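Bultomico Group Reports Gains in Two-Arm Handling From Smaller Training Sets

Greltstead, 8th January – Researchers at the Bultomico Laboratory in Greltstead have published results from a study of how robots with two arms can be trained to handle bottles and cups with fewer human demonstrations. The method, which the group calls Dellodness, selects the demonstrations that differ most from one another and sets the remainder aside before training begins.

According to the report, a control program trained on 100 selected demonstrations completed more of its test tasks than one trained on the full collection of 933. The work was led by Pao-chu Lo, a senior researcher at the laboratory, with Jyoti Garg, who was responsible for the design of the tests.

Training by demonstration is widely used in robotics. A person guides the arms through a task many times, and the program learns to produce similar movements from what the cameras and joint sensors have recorded. The approach works well for simple actions but becomes costly when a task has several steps, when both arms are needed, or when the objects are placed differently each time. Collecting the recordings takes many hours of skilled labor, and much of what is collected is repetitive.

"Our operators are careful people, and careful people tend to do things the same way," Lo said. "By the end of the first month we had a great many recordings of one good way to pick up a bottle. The program had very little to learn from when the bottle was somewhere else."

Dellodness compares recordings by the path each gripper takes, the angle at which it approaches an object, and the moment at which the fingers close. Recordings that fall close together are treated as a group, and only a small number from each group are kept. The selection is made without any human review and can be repeated as new recordings are added.

The tasks in the study use small household items on a plain tabletop. They include moving a bottle from one side of the table to the other, passing it between grippers, and bringing it to a named cup. The layout of the cups is changed between attempts, as is the starting position of the bottle.

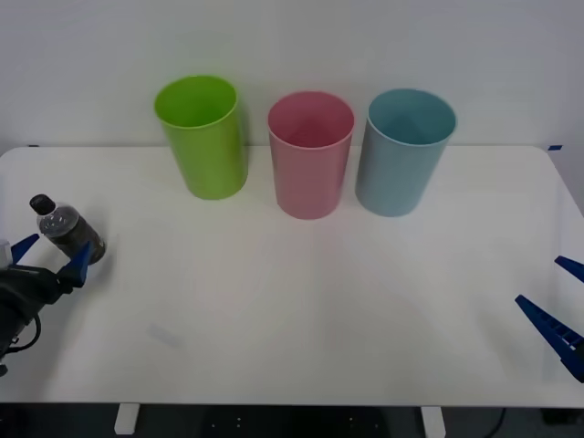
A bottle of dark liquid held in the left gripper of the two-arm station, with pink, green and blue cups at the back of the table.

Tests were carried out over 26 layouts, of which 18 did not appear in any of the recordings. The program trained on the selected set showed its clearest advantage on the new layouts, the report states. On familiar layouts the two programs performed at nearly the same level, and the program trained on the full collection was slightly faster in reaching its first grasp.

Garg said the test layouts were fixed before any training took place and were not shown to the operators who made the recordings. Each attempt was judged from video by two members of staff who were not told which program was in control of the arms. Where the two disagreed, the attempt was counted as a failure.

"We wanted a strict count," Garg said. "If the bottle reached the right cup but was set down on its side, that was a failure. If the arm knocked a cup and then recovered, that was also a failure. The figures are lower than they would be under a looser rule, but they can be compared."

The report notes several limits. All recordings were made at stations of the same design, with the same grippers and the same camera positions, and the group has not yet tested whether a selection made at one station is useful at another. The method also does not identify poor demonstrations. A clumsy recording that differs from all others is likely to be kept, and the authors found a small number of such cases in the selected set. Removing them by hand made little difference to the results, although the report advises against assuming that this would hold for longer tasks.

Clear containers remained a common cause of error for both programs. In a number of attempts the gripper closed too early or too high on the bottle, and the report links this to the difficulty of judging the outline of clear plastic from a camera view. The selection method had no measurable effect on this kind of error, and the group has begun separate work on it.

Passing an object between the arms was the least reliable of the tasks. The authors attribute this in part to timing, as the receiving gripper must close before the other opens, and in part to the small number of recordings in which the handover took place away from the center of the table.

The study was supported by the Joshi Fund for Applied Research, which provides grants to laboratories working on automation for small workplaces. The fund had no part in the design of the tests or the preparation of the report.

A second phase is planned to run until June. It will extend the method to tasks in which the liquid in a container must be kept level during movement, and will compare selections made at separate stations. The laboratory intends to release the selection software, the list of test layouts and the judging rules at the end of that phase – the recordings themselves will be made available to other research groups on request.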